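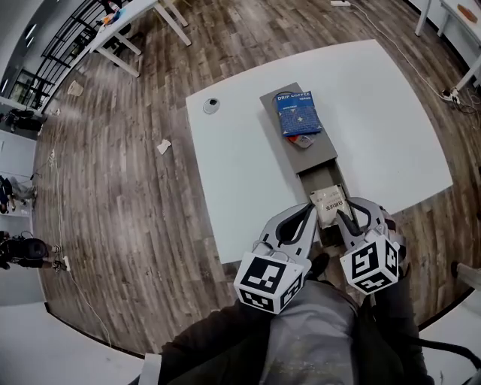

Trusden has begun a second round of demonstration recording for its small-object handling model, using handheld grippers in place of a robot arm. The work is being done at the company's Ernell office, where operators carry out short tabletop tasks with a two-fingered gripper and the system records what they do. The target for the round is 2000 accepted demonstrations. At midday on Wednesday the tally stood at 50.

The first round closed in May with 2413 recordings, most of them pick-and-place tasks on an open tabletop. Trusden said the model trained on that set could move light items between marked positions but did poorly when an item had to be reached inside something else. It tended to close its fingers too early or bring them in at too steep an angle, and it had no examples of a drawer to work from.

The new task list is meant to fill that gap. It has 6 tasks, all built on a gray block with a drawer in one end. They include opening the drawer, placing a flat packet in it, taking the packet out again and closing the drawer with the packet inside. The remaining two combine these steps into longer sequences, one of which begins with an item resting on top of the block. Each task is recorded as a separate clip with its own label, and the operator returns both grippers to a resting position over the near side of the table before the next one starts.

Each gripper finger carries a cube printed with black and white square markers. The software finds the markers in the video and works out the position and angle of the fingers for every image. Head-mounted video is recorded along with the finger data, so the model gets a view of the whole table as well as the path of the hand. Clips in which the markers are lost for too long are rejected automatically and do not count toward the target. 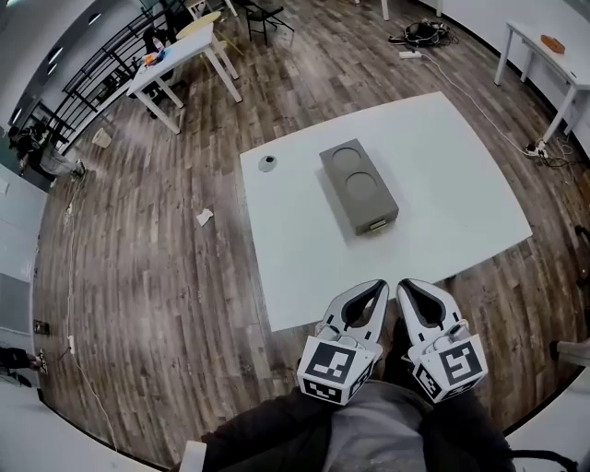 The block is moved between clips. Operators work from a sheet of starting positions which sets where the block goes on the table and which way the drawer faces. In the first round, objects were left close to the centre of the table and turned very little, and Trusden believes this explains part of the model's trouble with new layouts. A different operator takes over after each batch, as reach and hand speed vary from person to person and the company wants that variation in the data.

Packets have caused more rejected clips than the drawer has. They are light and thin, and they slide when one finger touches before the other. Operators have been told to keep a clip running after a missed grasp as long as they recover without using a bare hand. Those clips are tagged as recoveries and stored in their own folder. Clips where a hand touches the packet are deleted.

Labelling is handled by Panasiuk, a contractor that also worked on the first round. Its staff mark the moment of contact, the moment of release and the point at which the drawer is fully open or closed. Panasiuk has asked for a one-second pause at the start and end of every clip, and this has been added to the operator instructions. It has also asked that the drawer state be written into the clip name, a change Trusden is still considering.

Training will run on Clirnon, the company's in-house learning system. A first model will be trained when the round reaches its halfway mark, using the new clips alone, and a second will combine both rounds. The two will be compared on the same six tasks with a fixed arm and a block position held out of the recordings. Trusden has not said whether the recordings will be released outside the company.

Recording continues at Ernell in morning and afternoon sessions. The next batch covers packet removal with the block turned lengthwise to the operator.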